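Right, a few of you asked how the seed swap haul is getting on, so settle in, it's a long one. Kettle first.

I came home in February with far more packets than I went with (as always!) and a promise to myself that I'd only grow what we eat. That lasted until I opened the Hendine catalogue.

The final tally was 72 sown in the first go. Mostly tomatoes, then leeks, then a chilli called Sanna that I'd never heard of and bought purely for the name.

Sanna is a madam. Nothing at all for weeks, then every single one up on the same morning, leaning hard at the window like they were trying to get out. I've moved them to the landing where it's brighter and the stairs are now a bit of an obstacle course.

Leeks are fine. Leeks are always fine. I have nothing to say about the leeks except that they look like a bad haircut and I love them.

The tomatoes are Werari, a small yellow one. A woman at the swap told me it crops till the clocks go back and I believed her instantly, because she had soil on her glasses and that's all the proof I need.

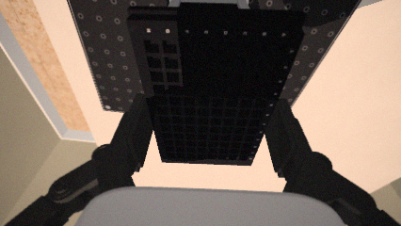
Potting on is the bit I always leave too late. You want to do it when the first true leaves are out, and I tend to do it when the roots have come through the bottom and knitted themselves together. What I'm after this year is small square cells in rows with thin ribs between them, like the openings on that black rack, so everything sits tight together and I'm not losing half the sill to gaps between round pots. Square just fits more in. I've been saying it for years and still own a shed full of round ones.

Compost update for the three people who care: I tried the peat-free stuff from Prerkomon and it's good, but full of twigs. Sieve it for seeds. For potting on I couldn't be bothered and the tomatoes haven't complained so far.

Watering is from underneath now. Washing-up bowl, an inch of water, ten minutes, out. I used to do it from the top with a can and flatten everything – never again.

Slugs have found the cold frame. I went out at 10 last night with a torch and a jam jar, in my dressing gown, and next door's security light came on. We waved. We'll not speak of it.

Someone asked what it all cost. 77 pounds, including the compost and a new can rose, and yes I know you can buy a bag of tomatoes for less. They don't smell like that when you brush past them though, do they?

Spare Werari plants going from mid May if you're local – bring your own pot, ideally a square one. Leeks are spoken for, sorry!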